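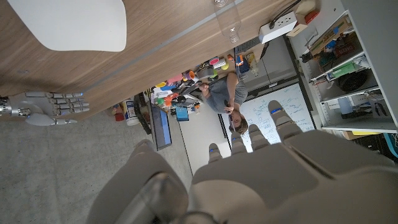 Two-arm build at Bistthorpe: cable routing, table setup, and a plea for cup advice
Forum > Home and Workshop Builds > Arms and Hands
Thread views: 1,877

wobblejoint
Started this thread because the old one got buried under the gearbox argument (you know who you are). For anyone new, a few of us at the Bistthorpe workshop are putting together a two-arm robot on a fixed torso, and the goal is table chores. Pick up a cup, move it to a plate, pour something, put the bottle back. Small stuff, but I am having more fun with it than with anything I've built in years!

Where we're at: both arms move, the shoulder brackets finally stopped creaking, and the finger control runs off the Arellano board that Floarea got working. The thumb on the left side still drifts if you leave it powered over lunch. We re-zero it and carry on. I'd love a real fix though, so if you've dealt with drift on a tendon-type thumb please shout.

Next up is repeatability. We can do a nice grab once. Doing the same nice grab after someone bumps the table is another matter.

ladderback
Love this project. What are you using to keep things in the same spot? If it's "we put the cup sort of there," that's your repeatability problem right away.

wobblejoint
Tape! A rectangle on the tabletop. Everything we're working with starts inside it, and when the table gets bumped we line the base back up.

ladderback
Tape is fine for a weekend. For a real build I'd bolt down a plate with locating pins. We did that over at Wodthorpe and it took one evening, and after that we never had to think about it again.

grommet_and_sons
Going to disagree with ladderback here. Pins are great if you want the arm to learn exactly one cup in exactly one place. The whole reason to have fingers is to cope with a cup that's a bit off. I'd keep the tape and move stuff around inside it on purpose.

ladderback
Sure, later. First get it to work when nothing moves. Otherwise how do you know if a miss came from the arm or from the setup?

grommet_and_sons
You look at the logs?

ladderback
Have you ever met anyone who looks at the logs

pinchpoint
I look at the logs :) But I'm more interested in the cables. wobblejoint, do you run them inside the arm or outside? I ran mine inside and regretted it the first time a connector went bad. Whole forearm had to come off.

wobblejoint
Outside. Floarea did most of the wiring so I'll get her to answer, she has opinions and they're better than mine. 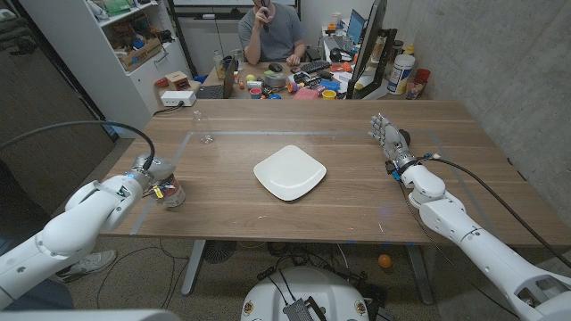 Floarea Roman
Bistthorpe workshop, wiring and hands
posted 9:40 pm

Hi all, I've been summoned. The black cables go outside the shells, with a loop by the left arm so the wrist has slack to turn. My rule is to bend the arm into the worst pose you can think of, see how much cable it wants, then add a hand's width on top. I used to cut them neat and short and they looked lovely and they lasted a month.

pinchpoint, I did try the inside route on an earlier arm, and I had the same experience as you. Getting the cable in was fun. Getting it out again was a whole afternoon with a coat hanger.

The two sides don't have to match, by the way. With a gripper on the left and a fingered hand on the right you can let the gripper hang on to the cup and save the fingers for fussy things. I've come around to that setup in a big way. Clear cups and bottles are my current headache, because our depth readings go straight through them and land on the table. On a bad run the arm reaches for a spot behind the cup. The plate is easy next to that, it's white and the wood is dark enough that the vision side finds the rim every time.

On the tape question I'm with grommet. I like that we can pull it up and lay out a new rectangle when we change the task.

pinchpoint
Thank you, the worst-pose trick is going straight on my wall. For clear stuff, have you tried putting a strip of masking tape on the cup just while you tune? Then take it off and see how bad it gets.

Floarea Roman
Tried it on the bottle, haven't tried it on the cup. It helped a lot! Then we took it off and were back where we started, so I think we need a better way of guessing the edges from the color picture and forgetting depth for those.

thirdshift_mel
Chiming in from the Wirano side. We had see-through containers working pretty well by coming in low and slow and letting the gripper close until it felt something. Set your closing force way down first. We crushed a lot of cups in July.

wobblejoint
How low on the force? I have it at 5 on our scale, which runs to 400, and it still dents the thin ones if it closes fast.

thirdshift_mel
Then it's speed, not force. Slow down the last bit of the close, just the part where you expect to touch. Ours got gentle as soon as we split the move into 2 stages.

ladderback
Agree with Mel on that one. Still think you should use pins.

grommet_and_sons
Of course you do.

wobblejoint
Okay, split close is on my list for tomorrow night, and I'm going to try it with the plate shoved over to one side so grommet gets his way too. ladderback, if you want to send me your pin layout I'll print it and try both. I'm curious now!

ladderback
Sending it tonight. Hole spacing is in inches, sorry in advance.

pinchpoint
Any news on the thumb drift? Mine does it too and I've been blaming the spring.

Floarea Roman
I'm blaming the spring as well. Swapping it for a stiffer one when the parts come, and I'll post here once it's been left on through a lunch.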